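Kollemer Standby Logs

Battery readings from secondhand phones left alone to do nothing, plus the scripts that turn those readings into charts.

What's in it

The main table is sessions.csv. It has 2037 rows, one per standby session. A session starts when a phone comes off the charger at full and ends when it shuts itself off or when someone picks it up and starts scrolling, which happens more than we'd like to admit in a public file. The second kind are marked interrupted and left in.

Readings are in the readings folder, one file per session, with a battery level every 30 minutes. Phones that doze very deeply sometimes skip a reading and then log two in a row when they wake, looking guilty. We don't fill the gaps.

The phones are mostly budget and mid-range Android models, all bought used. If you want to know how the latest flagship performs, there are plenty of people with ring lights who will tell you.

Columns in sessions.csv

session_id – a plain integer. Numbers are not reused, so there are holes where bad sessions were removed.
phone_id – our own label for the handset. Two phones of the same model get two labels.
model – as printed on the phone's About screen, including the maker's creative spacing.
capacity_rated – in mAh, from the maker's spec sheet. A number of great optimism.
cycles – charge cycles so far, where the phone reports them. Most don't. Anything over 500 was checked by hand, after one handset claimed to have been charged more often than it had been switched on.
sim – yes or no.
radio – wifi, mobile, both or airplane.
end_reason – shutdown, interrupted or unknown.
notes – free text. Quality varies with who typed it and how late it was.

How the readings were made

Every phone was factory reset, updated as far as its maker still allowed, and given the same small logging app, Gristent. The screen was off, notifications were off, and automatic app updates were off in the settings. Some phones regard that last setting as a suggestion. If an update slipped through, the notes column says so.

Phones were charged to full, left on the charger for another hour, unplugged and put face down. Room temperature wasn't controlled beyond a window and a radiator. The February sessions were colder than the rest, and it shows in the older batteries.

Lino Fabbri wrote the logger and ran most of the sessions. Đức Cù wrote the cleaning scripts and is the reason the timestamps are all in one time zone now. They were not always, and we don't wish to discuss it.

Known problems

The level is whatever Android says it is, in whole percent. Several models sit at 100 for a suspiciously long time and then fall briskly. We believe this is the phone being polite. Don't fit a straight line through the first few hours.

Phones with a SIM are mostly on one carrier, with a weak signal indoors. Mobile standby numbers will look worse than yours. If you live next to a tower, congratulations.

Two handsets, berisha-a and berisha-b, were bought as the same model and have different batteries inside. Both are kept. Filter them out if you're comparing models.

Swollen batteries were retired on sight. Their last sessions are in the table, so the worst phones vanish from the data a little before they'd have had their worst scores.

Running the scripts

1. Install Python 3 and the packages in requirements.txt.
2. Run clean.py. It reads the raw files and writes a folder called tidy. It doesn't touch the originals, having been taught not to.
3. Run plot.py with a phone_id to get one chart, or with no argument to get all of them and a warm laptop.

The older script, butham.py, still works but draws the time axis backward. It stays in the repo because one person has a report that depends on it.

Adding your own sessions

Use the same app and the same interval, and give your phone a label that isn't already in the table. Send the raw reading files, please, and leave the cleaning to clean.py. A spreadsheet with the boring rows deleted is no use to us – the boring rows are the project.

Say in the notes if the battery has been replaced, and whether the new one came from the maker or from a stall with a very good price.
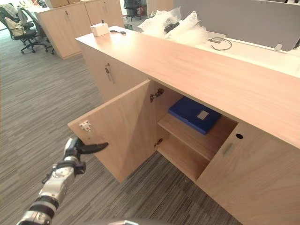 License and contact

The data is free to use with credit. The code is under the MIT license. Open an issue for anything wrong with either, and put the session_id in the title so we can find it.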